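4.3 Connecting the scoreboard controller

This section covers the first connection between a Kimaro display and the Monell controller. The display must already be fixed to its posts and signed off by the electrical installer (section 3). Work from the control room unless a step says otherwise.

CAUTION: Switch off the display supply at the isolator before opening the rear door. Wait 2 minutes before touching any terminal.

1. Open the rear door of the master cabinet and find the data input marked A.

2. Run the data cable from the control room. Keep it at least 305 mm from mains cable wherever the two run side by side.

3. Push the plug into input A until the latch clicks. Input B is for a second display and stays capped on single-board grounds.

4. Close the door, turn both locks and restore the supply. The status lamp flashes amber, then stays green.

NOTE: If the lamp is still amber after five minutes, refer to the fault table in section 9 - do not reset the cabinet at the isolator.

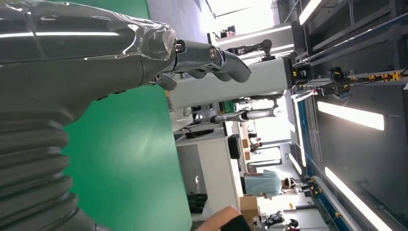 Grey mechanical hand and forearm, with clear plastic film over the forearm.

5. At the controller, open Setup, then Displays, and choose Add. Enter the serial number from the plate inside the rear door.

6. Select the sport. Cricket and football layouts are loaded at the Griltetti works; other layouts are installed from the Vollulham disc.

7. Set the daytime brightness to 700 and the night brightness to 11. These are starting values and can be changed later under Setup, then Light.

8. Press Test. Each digit counts from 0 to 9 and the team name panels fill from left to right. Have a second person watch from the pitch side and report any digit that sticks or stays dark.

9. Press Save. Settings which have not been saved are lost when the controller is switched off.

NOTE: The match clock and the display clock are separate. Set the display clock first (section 4.4), otherwise the interval timer will start from the wrong time.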